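Helura Bench Forum > Desktops > Teardown and parts recovery

Order of removal on office towers: CPU first or cages first?

arsalan_sh
Posts: 482
We strip retired office towers for parts. The current lot is 60 units, all the same chassis: black case, tool-free side panel, two drive cages with blue plastic releases. Our written procedure (inherited from Virk, where I used to work) goes:

1. Side panel off, case laid on its side
2. Drives and both cages out
3. Expansion cards
4. RAM
5. Heatsink, then CPU
6. Board
7. Power supply

Hala on our bench wants to move the CPU up to step 2. I want to keep the cages first. We lose the most time on the lower cage, and I would like to hear how others sequence this before I rewrite the sheet.

bajwa_f
Posts: 1,000
Keep the cages first. With the lower cage gone you have clear access to the front half of the board and you aren't reaching over sheet metal with a bare CPU in your fingers. Drives are also the part with data on them. They should be out and logged before anything else is touched.

hala.nasr
Posts: 37
I'm the Hala in question. My reasons:

The CPU is the highest-value part in these units and the socket is the easiest thing in the case to ruin. I want to do it when the chassis is still heavy. With the cages and drives in, the case doesn't slide when you work the retention lever. With them out, the front end is light and it shifts. On Wednesday I had one turn on me with the lever half up.

Also, the cages on this chassis don't block the socket. It sits near the middle of the board. The only thing the lower cage is in the way of is the cabling along the front.

bajwa_f
Posts: 1,000
Then clamp the case. A case that moves on the table is a table problem.

hala.nasr
Posts: 37
We have slotted aluminum tables, so yes, we could bolt stops into the slots. We have one bench set up that way. The others are plain tops.

guerreiro_i
Posts: 219
Two points.

Data custody is a fair argument for pulling drives early, but a drive and a drive cage are separate items. On most chassis of this type the drive slides out of its cage with the cage still mounted. Pull and log the drives, leave the cages where they are, do the CPU, come back. That answers both of you.

Second, watch the cables. The red and orange wires on these units tend to end up between the memory and the lower cage. If you lift the cage without pushing them aside they catch on the latch tab. I have seen a connector pulled off the board that way, header and all.

arsalan_sh
Posts: 482
Inês, the catching is exactly where our time goes. Do you unplug at the board end or the drive end?

guerreiro_i
Posts: 219
Drive end first, always. Then fold everything back toward the power supply and hold it there with a loop of hook tape. No zip ties. You will only be cutting them off again 20 minutes later, next to a board you are trying to sell.

nosipho_m
Posts: 156
We run the opposite order to Fahad and have done so since April. Heatsink, CPU, then RAM, then cards, then cages. Reject rate on boards for bent contacts went down after the change. I can't say the order was the cause, as we changed the socket covers in the same month.

One requirement if you go CPU first: the socket gets its cover as soon as the chip is clear. An open socket under a cage that still has to come out is asking for a dropped screw in the contacts.

bajwa_f
Posts: 1,000
That is my objection in one sentence. Anything removed after the CPU is removed over an open socket. Covers fall off. The ones sold under the Pronura name fall off if you look at them.

nosipho_m
Posts: 156
Agreed on those. We went back to the original style that clips into the retention frame. If you don't have enough of them, lower the frame again with the cover in and let the lever hold it.

hala.nasr
Posts: 37
These cages have no screws, Fahad. They release on the blue tabs. The only screws left after the CPU are in the cards, the board and the power supply.

bajwa_f
Posts: 1,000
Fair. I was thinking of the older chassis with four screws per cage. For tool-free cages I'd withdraw half of it. The other half stands: where does the CPU go between lifting it and getting it to a tray? People set it down inside the case "for a second".

hala.nasr
Posts: 37
Tray on the left of the bench, one slot per unit, labeled before the panel comes off.

guerreiro_i
Posts: 219
Nobody has mentioned RAM. I leave it seated until the CPU is done. The modules are tall and they are useful as a visual stop for your hand on the right side of the socket. They also survive being knocked far better than socket contacts do. Check the clips at both ends before pulling; on the Wullach refurb boards one end is fixed and only the other opens.

arsalan_sh
Posts: 482
Good catch, our sheet doesn't say that and it should.

Draft of the new sequence:

1. Label tray slot, side panel off, case on its side against stops
2. Disconnect drives at the drive end, pull and log drives, cages stay in
3. Fold cables back toward the power supply, hook tape
4. Heatsink off, retention frame up, CPU straight to tray, socket cover on
5. RAM
6. Expansion card
7. Lower cage, then upper cage
8. Board
9. Power supply

Fahad, would you object to 7 being that late?

bajwa_f
Posts: 1,000
Lower cage before the expansion card if the card is long. Otherwise no objection. I would still do it my way on anything with screws.

nosipho_m
Posts: 156
Add a step for reading the label on the power supply while the case is on its side and the label faces you. Once the unit is out it goes in a bin face down and someone has to dig for it.

arsalan_sh
Posts: 482
Added as 1a. The card in these is short enough that I'm leaving it at step 6.

For reference when comparing with your own chassis, these have the gray power supply in the rear corner with the label up, green board, two RAM modules to the right of the socket, upper cage with the blue release handle and lower cage with the blue latch. Fahad's point about chips being set down inside the case is going into step 4 in capitals. I'm taking the revised sheet through the rest of the lot and will post times for the lower cage separately from the total, so the cable handling can be judged apart from the CPU question.

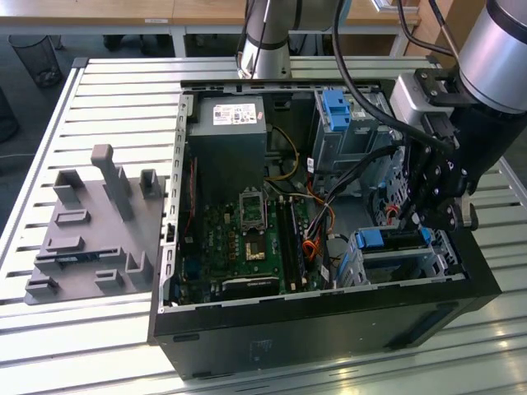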